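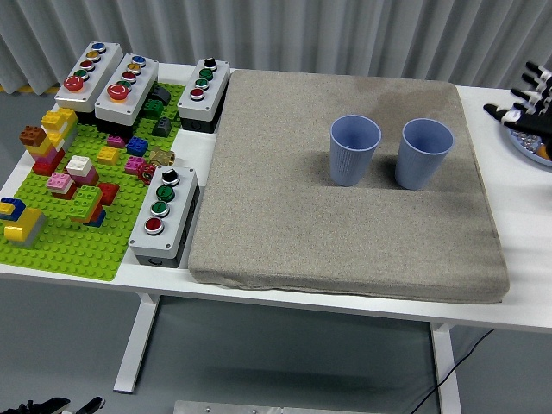

So the Bettencourt hand has a fault, and it ate most of my February. (I named it after my old street in Tredamberg, please don't ask me to defend that.)

It goes like this. I ask it to press a button on one of the control boxes, it presses the button, lovely, and then it just keeps pressing. The index finger stays down at full force until I kill the power! First time it happened I thought the script had hung, so I sat there like a lemon reading log files while the motor cooked itself. By the time I touched the housing it was way too hot, and the log said over 40 seconds of stall current.

What annoys me is that I had a software stop for exactly this. Stall for 2 seconds, let go. But I'd swapped in the new Fanduvitz driver board the week before, and it reports current in different units, so my limit of 125 was suddenly a number the finger could never reach. One config line!! I found it at 3 in the morning, eating cereal.

Cups went badly too, by the way. Same bug, and a squashed cup is a lot less funny when you think it could be your thumb.

I've fixed the limit, and I've put a fuse on the hand's supply, which I should have done ages ago. I also emailed Flakbridge, where I bought the board, to ask if they'd mention the units on the product page. They said they'd pass it on. Next job is a new finger motor, because the old one smells like toast.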